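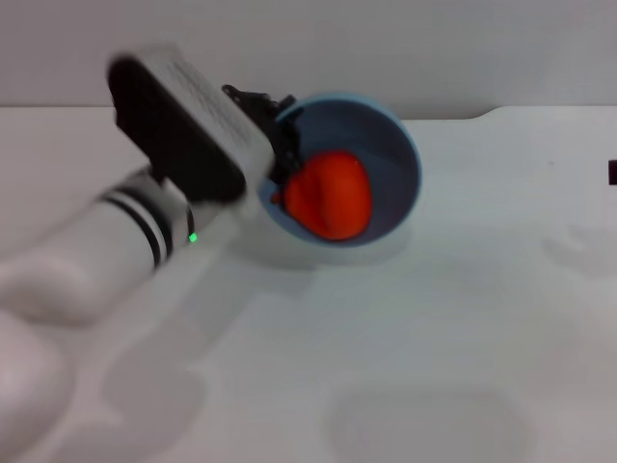
The light blue bowl on the table.

Fruit bowls: your questions answered

Does it matter what sort of bowl I use?
Less than people think, though I do have my favourites, and after all these years at Pendura I'm allowed a few. Something round with a bit of depth keeps small fruit from wandering off across the table, and a plain colour lets an orange or a tomato do the showing off. Our Tremard bowls come in 2 sizes, and the smaller one is plenty for most kitchens.

Can tomatoes and tangerines share?
For a day or so, of course they can, and very cheerful they look too! Any longer and I'd give the tomatoes a dish to themselves, stem side down, well away from the bananas (bananas hurry everything along, bless them).
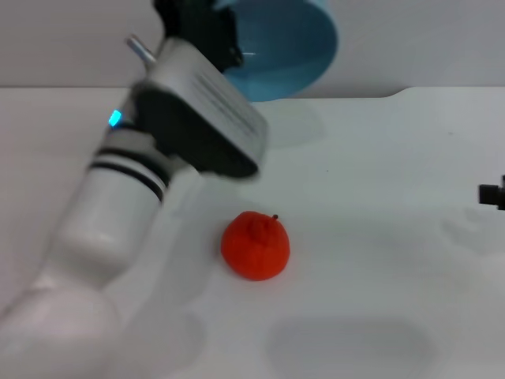

I'd also say don't wash anything until you're ready to eat it. Damp skins spoil sooner, and a quick rinse under the tap at teatime is no trouble at all.

How often should I wash the bowl?
Whenever you've emptied it, really. Warm water, a drop of washing-up liquid and a soft cloth, then let it dry properly before anything goes back in.

Mine has a cloudy film that won't shift. Is it ruined?
Oh, almost certainly not. Try a paste of bicarbonate of soda, left on for 9 minutes and wiped away gently.

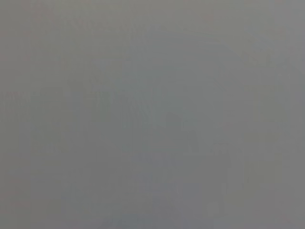 Azadeh Tehrani writes that white vinegar did the job on hers when the paste didn't, and that she lines the bowl with a folded tea towel now so soft fruit doesn't bruise.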